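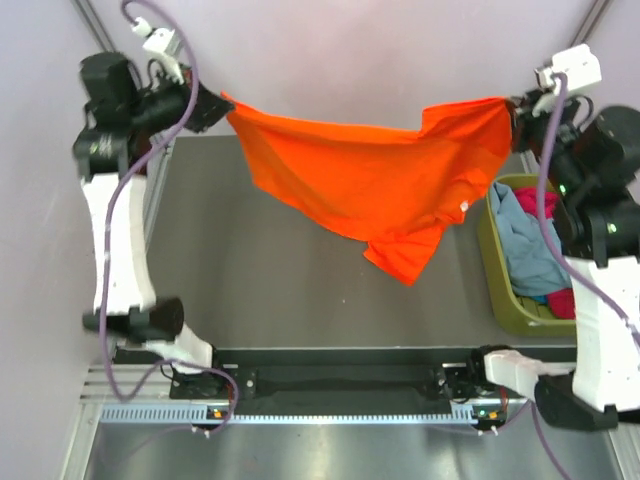
One Meketgate resident wrote to ask whether T-shirts need to be folded at all, given that a drawer of them looks much the same after two days whichever way they go in. The household services desk receives this question in several forms each year, and the advice below has been revised accordingly.

Folding T-shirts and other light knits

Shirts should be folded soon after they leave the line or the dryer. Cotton jersey left in a basket sets its creases under its own weight, and pressing is then the only remedy.

Hold the garment up by two points and let it hang before laying it down. Both shoulders are the usual choice. A shirt picked up by opposite corners will sag through the middle and tends to gather a sleeve in the fold, so check that both sleeves are free before the fabric touches the table. One firm shake is sufficient. Repeated shaking stretches the neckband.

Lay the shirt face down on a clear, dry surface. Smooth from the centre outward with the flat of the hand. Care labels sewn into a side seam should be turned to the inside at this stage, as they catch on neighbouring garments in a full drawer.

Fold one side in toward the middle, then turn the sleeve back along the same line. Repeat on the other side. Bring the hem up to just below the collar and fold once more. For upright storage, a finished height of 6 inches suits the standard Ratuvance drawer. Residents with the older Pekton chests should add a further fold.

Bright colours

Strongly coloured shirts, including reds and oranges, should be washed inside out in cold water and kept apart from whites until they have been through several cycles. Dry them in the shade. Do not store them damp: dye may transfer to whatever lies against them.

Shelves and closets

Stacks on open shelving should be kept to 305 mm in height. Above this the lower shirts crease and the pile leans. Heavier items such as sweatshirts belong at the bottom. Rivas wire shelves mark soft fabric and should be lined with paper or a cotton sheet.

Shirts worn rarely may be rolled and placed in a lidded box. Refold them in September, when the summer clothing is put away, and set aside anything with a worn neckband for use as cleaning cloths.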